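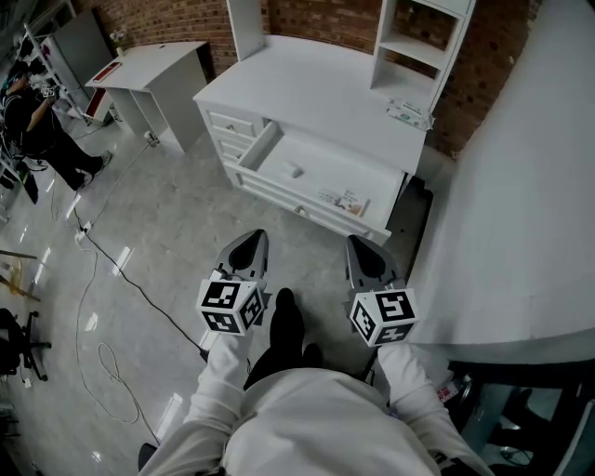 Rolby Hand-Held Gripper Pair
Demonstration set and open day visits

Item 151
Sold by: Grutard
Availability: demonstration by appointment, orders shipped from Stesstead

Overview

The Rolby is a pair of hand-held grippers for recording manipulation work without a robot arm. The operator carries one in each hand and does the job the way the arm is meant to do it later. Each gripper has two opposed fingers with replaceable pads and carries a marker cube for position tracking. The pair is sold as a set. We do not sell single grippers, but we do sell spare fingers and pads.

Most of our customers already have an arm on the bench and want more recordings than they can get by driving it remotely. If that is your situation, the best way to judge the Rolby is to come and use it on furniture and household items before you order.

What is in the set

Left and right gripper, assembled
Marker cube for each gripper, fitted
Spare finger pads, one set
Cable for each gripper
Carrying case
Printed setup sheet
Kusuma recording software, license for 2 workstations

Part number for the spare pads is 634. Pads are changed with the small driver in the case. Please order pads by part number and not by color, as the color has changed between batches.

The open day at Stesstead

We hold open days in our long room at Stesstead, where the grippers are used on ordinary furniture: a dresser, desks, shelving, a big white table. Visitors work next to our own people. You will be given a short fitting, a few minutes of free movement to get used to the finger travel, and then a simple task.

Drawers are usually the first task. A drawer front asks for a steady approach with both hands at the same height, and most first-time users pull harder on one side. After that we move on to picking up small packages and putting them on shelves. You are welcome to bring your own objects, as long as they fit on a table and do not leak.

Several people can record in the room at once. Each has a work area, and we ask visitors to stay out of the space between another operator and the furniture. Loose cables cross the floor in places, so wear flat closed shoes.

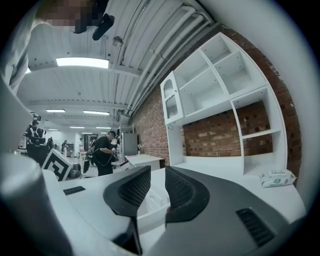
Grippers in use in the long room, with white shelving against the brick wall.

Notes from the last open day

The August open day was given over to furniture tasks. Three points came up often enough to put on this page.

Weight. People with small hands found the grippers comfortable at first and tiring later in the session. We now suggest a break between tasks, and the setup sheet has been changed to say so. A wrist strap is being tried out but is not yet for sale.

Markers. A thumb or sleeve over the cube will interrupt tracking. Loose cuffs are the usual cause. Roll them up or wear something close-fitting at the wrist. Wipe the cube faces with a dry cloth only - cleaning fluid can lift the print.

Lighting. Overhead room lighting is fine for most work. Strong sun on a shiny floor is harder to deal with, and if you have big windows at your site you should plan on blinds. Ask us to go over this at the visit, and bring a photo of your room if you can.

Using the recordings

Kusuma saves each take as its own folder and lets you mark it as good or bad at the end. Bad takes are kept unless you delete them. Export is a separate step and can be left to run overnight. The software does not plan robot motion and does not control an arm. If you need that, your arm supplier is the right place to ask.

Booking a visit

Visits are free and last half a day. Send us the following when you write:

How many people are coming
Which arm you use now, if any
The kind of task you want to try
Whether you need step-free access

We can take small groups only, and we confirm by email. Places for the next open day close on 10/03/2024. After that date we can still arrange a single visit, but there will be fewer stations set up.

Parking is at the back of the building. Ring at the side door and someone will come down.

Ordering, returns and warranty

Orders go through Grutard. A quote is valid for 30 days. Sets are checked and calibrated as a pair before shipping, so if one gripper needs repair, please send back both together with their cables. The warranty covers two years of normal use and does not cover finger pads or damage from drops.

Customers who attended a visit can return an unused set within two weeks of delivery. Keep the original case, as we cannot accept sets packed loose in a box.

Related items

Finger pads, part 634
Replacement marker cubes, pair
Kusuma additional workstation license
Wall holder for two grippers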